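Drakden return with "Stetmont", first single from second album

Techno duo Drakden have released "Stetmont", the opening single from their second album, due in July on the Clutberg label. The track is out now on all the usual streaming services, with a 12-inch pressing limited to 2000 copies to follow.

Drakden are Archana Bhatt and Terence Bellamy, who met while working the same club night and put out their first record together as a white label. Their debut album leaned on fast, dry drum programming and very little melody. The new single is slower and warmer. It opens with a filtered organ chord that runs for nearly two minutes before the kick drum comes in, and the bass line does not settle until the halfway mark.

Bhatt said the organ part was the oldest thing on the album. "We had that chord sitting on a drive from before the first record," she said. "Every time we tried to put drums under it, it sounded like two different tracks. In the end we dropped the tempo and left it alone."

The organ was recorded in a church hall, on an instrument built in 1941 that had been out of regular use. Several of the pipes were out of tune, and the pair kept them that way. Bellamy, who handles most of the mixing, ran the recordings through a spring reverb and then back to tape.
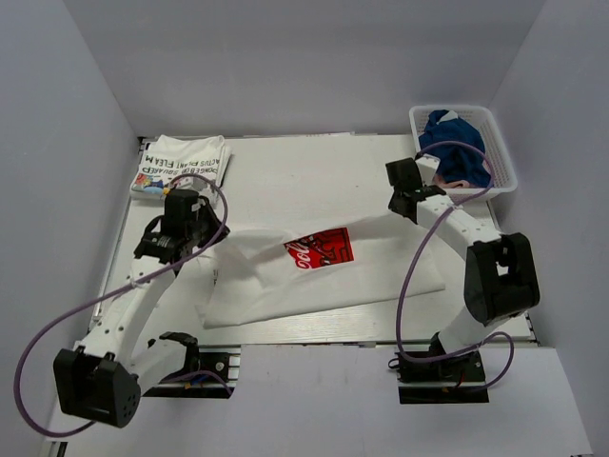
The single comes with two other versions. The first is a club edit of just over 6 minutes, which brings the drums in early and cuts the long middle section. The second, listed as the "Bellamy Dub", strips out the organ almost completely and builds on the bass and a short vocal sample from Bhatt. Early plays on radio have mostly gone to the dub – the duo say they did not expect that – but the full version is the one that will appear on the album.

The album itself does not have a confirmed title. Bhatt and Bellamy started with 33 sketches and have been cutting the list down since they finished their last run of shows. Three of the finished tracks have been tested in live sets, including a closing piece with no drums at all. Clutberg said a second single would come out before the album, and that it would be one of the faster tracks.

"People who liked the first record will find things on there for them," Bellamy said. "It's not all slow. There are a couple of tracks I'd only play after three in the morning."

Drakden will play a short set of club dates to go with the release, with Bhatt performing the organ parts live on a keyboard. Support acts and ticket details will be announced by the venues. The vinyl edition of "Stetmont" can be ordered now from the Clutberg store – orders are limited to one copy per person.

Posted 2023-11-26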